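# The long way round to a second record

The first thing Anahera Sheehan does when I arrive at the rehearsal space is move a floor tom off the only spare chair. The second is put the kettle on. It is ten in the morning, early for a musician, but she has been up since six working on the running order for *Trumlow*, her second album, and she wants to talk about track four.

Track four has been in the wrong place for most of the winter. It is a slow song, nearly all voice and harmonium, and wherever she put it the songs on either side seemed to suffer. She tried it as an opener and it made the record sound like a funeral. She tried it last and people who heard the early mixes said they had stopped listening before they got there.

"So it's fourth," she says. "It's been fourth since March. I'm leaving it alone now."

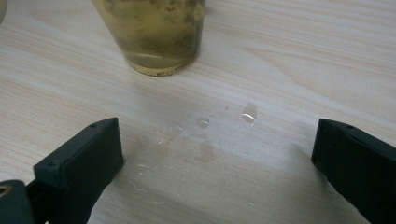 Sheehan writes at the start of the day and records at the end of it, a habit left over from the years when she worked in a builders' merchant and had only the hours on either side of a shift. Her debut, *Hindmont*, was made that way over two winters, on a borrowed tape machine that ran slightly fast. Every song on it is a touch sharp as a result, and her live band has had to decide whether to tune up to match the record or leave it. They leave it.

*Hindmont* sold slowly and then less slowly. It was pressed in a run of 30 copies for friends and a handful of shops, and one of those copies reached the Prustero label, who put out a proper edition the following spring. By the end of that year she had played 70 shows, most of them alone, travelling by train with a guitar and a harmonium in a hard case that weighed more than she liked.

She doesn't talk about that year with much affection. The shows were good, she says, but she wrote nothing. Hotel rooms don't suit her and neither do trains, which she finds too interesting. When she got home she had a phone full of hummed ideas, 114 of them, and threw away all but a few.

The ones she kept share a mood more than a subject. Several are about houses. "Wallplate" is a list of the jobs left to do on a roof, sung over two chords. "Second Post" follows a letter that gets delivered to the wrong side of a valley. The title track is named after a lane near where she grew up, and has no chorus at all, though it has a passage for massed voices near the end that does the same work.

Those voices are all hers. She recorded them in a stairwell, moving up a step for each take, so that the highest part is also the furthest from the microphone. The effect is of a crowd that gets thinner as it rises. It took most of a week, with breaks for neighbours going in and out with their shopping. 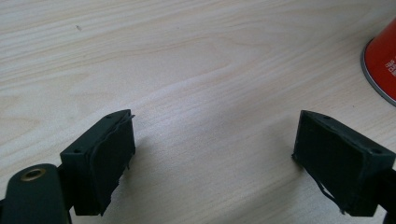

*At the table: work on* Trumlow *was spread over a winter of early mornings.*

The bigger change is the band. *Hindmont* was close to a solo record, with a bit of cello and a drum machine turned down low. *Trumlow* was built around a trio, and most of the songs were played live in the room before anything was added. You can hear the difference straight away. "Wallplate" speeds up by a fair amount between its first verse and its last, and where she would once have fixed that, she has let it stand.

It wasn't an easy switch. She was used to being able to change her mind at any hour without telling anyone. With other people in the room, an idea had to be said out loud, and some of them sounded thin once they were. One song, "Lime", went through five arrangements and was dropped a few days before mastering. She still thinks it might be the best thing she has written and expects to have another go at it next year.

The album was mixed by Kalniņš, the Riga-born producer who goes by surname alone and who has a name for taking things out. Sheehan sent over full sessions and got back mixes with half the parts muted. On "Second Post" the bass had gone entirely. She was cross for a day, then played it in the car and kept it.

"There was a guitar line I'd spent ages on," she says. "Really ages. I listened for it twice before I noticed it wasn't there."

What remains is a short record, nine songs in a little over half an hour, and a quieter one than the bigger line-up might suggest. The drums are mostly brushes. The harmonium, which she had meant to retire, ended up on six of the nine songs, wheezing audibly between chords. Her voice sits further forward than before, with little reverb, and there are breaths and the odd creak from a stool.
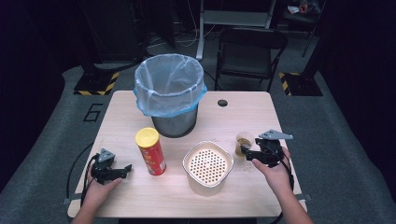

Plans for touring are modest. She wants fewer dates this time, in runs of a week at most, with gaps in between for writing. The trio will travel by van, which solves the problem of the harmonium, and there is talk of taking a small choir for the title track in towns where one can be found. Two have said yes already. One of them has asked for the sheet music, and she is having to work out how to write it down, having never needed to.

She plays me the ending of the title track through a pair of small speakers, standing up, with one hand on the volume. When it finishes she goes back to the laptop and moves the gap before the next song by half a second. Then she moves it back again and asks if I want more tea.

*Trumlow* is released by Prustero this autumn.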